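1st December — Burnthorpe cell, left arm cable

Left arm faulted again on the long reach, joint 4, same message as in April. Jendex support still say "recalibrate." I did that twice in April and don't believe it cured anything. Ran 30 cycles with the purple cable tied tight to the links: 4 faults. Freed it and left a big loop out to the side, ran 100: none. Suggestive. I'd want a lot more before I call it the cable. 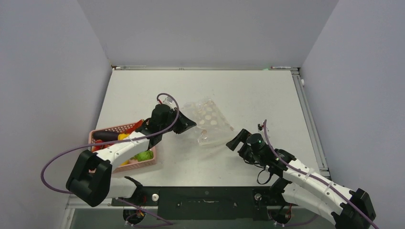 *Left arm with the free loop, right arm still tied to the links. Clear package between the grippers, basket of play vegetables under the left arm.*

I don't love the loop. It hangs over the side wall and sooner or later it will snag on something. The Rultico clips are supposed to fix this, but the datasheet shows them on a straight link and ours are curved, so we'll see.

Right arm not touched. It has never faulted, and I'm not cutting good ties to satisfy a theory.

To do:

- check base screws on the mounting plate, both sides
- order clips, Gallagher part 191
- rerun with the left cable tied again — if it doesn't fault, I'm wrong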